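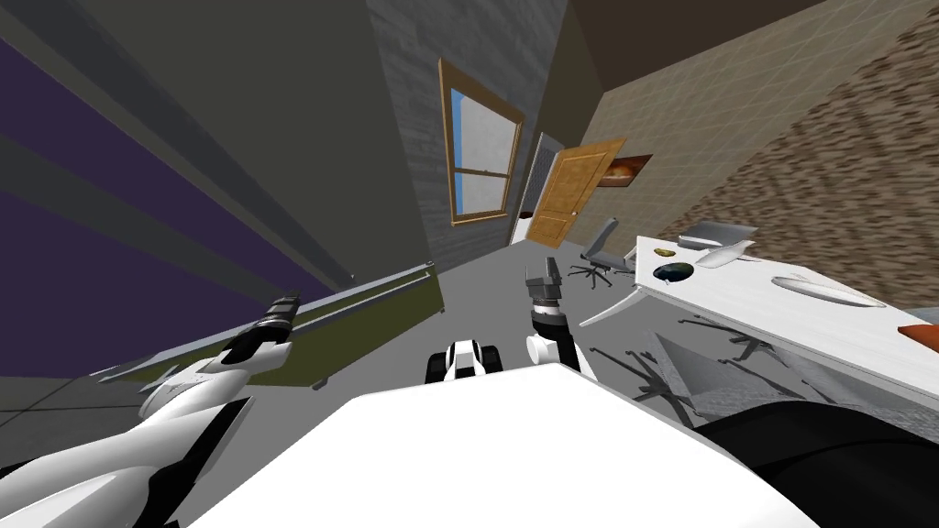 Water hardness in the Kendville supply: what changed and what to adjust

19/01/2021

The Kendville supply moved to a blended source at the start of the year. Most households on the east side of town now receive a mix of reservoir water and well water from the Otby field, where before they received reservoir water only. The blend is harder. The figure on the current supply sheet is 189 milligrams per liter, expressed as calcium carbonate. The old figure was 53.

Both values are within the normal range for drinking water and neither affects safety. The difference matters for appliances, for soap use, and for anyone who brews, dyes or keeps fish. Readers have asked for settings, so this item covers the common cases.

Units first. Hardness is quoted in several ways, and appliance manuals rarely agree on one. Milligrams per liter and parts per million can be treated as the same for this purpose. To get grains per gallon, divide by 17.1. The new supply comes out at 11 grains per gallon and the old one at just over 3. If your manual uses German degrees, divide the milligram figure by 17.8 instead. The two divisors are close enough that mixing them up will seldom put you on the wrong setting, but write down which one you used.

Dishwashers. Machines with a built-in softener have a hardness setting, usually reached by holding two buttons while switching on. Many machines in town will still be on the lowest step. Find the table in the manual, look up the new figure, and change the setting before refilling the salt. Use dishwasher salt only. Table salt contains additives that can clog the resin. Machines without a softener depend on the detergent, and a slightly larger dose plus rinse aid will deal with most of the spotting.

Water heaters. Scale forms faster as temperature rises, and the rate climbs sharply above 140 degrees Fahrenheit. A tank set higher than that gains little in a normal household. Flush a few gallons from the drain valve in March and look at what comes out. White grit means scale has begun to settle, and the flush should then be repeated every six months. Tankless units need descaling with a pump and a mild acid – follow the maker's schedule for hard water, which is often twice as frequent as the one for soft. 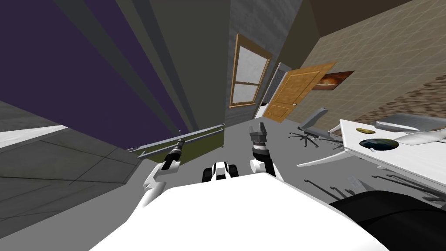

Do I need to buy a whole-house softener for the new supply?
Most homes can manage without one. At the current hardness, correct appliance settings and a yearly heater flush will control scale in ordinary use. A softener makes more sense with a tankless heater or a large household.

If you do fit one, size it by daily load. Multiply gallons used per day by grains per gallon. A household using 100 gallons a day on the new supply has a load of 1,100 grains. A unit that can remove 8,800 grains between regenerations will therefore run for 8 days on one charge. Very long intervals are not an advantage, as resin beds that stand too long can foul. Leave the outdoor taps on the unsoftened line. Plants do poorly on the added sodium and there is no reason to spend salt on a lawn.

Test strips. The Skuniten strips sold at Pasichnyk Hardware read in wide steps, and the color match is hard to judge under warm bulbs. Read them in daylight at the time stated on the packet. A drop-count kit costs more and gives a better number. Take the sample from a cold kitchen tap after running it for a minute, and do not sample downstream of a filter jug or softener unless that is what you want to check.

Expect some drift. The proportion of well water will be raised in dry months and lowered after heavy rain, so a single reading describes one day only. Two readings a few weeks apart are a better basis for changing a setting. The west side stays on reservoir water for now, and settings there should be left as they are.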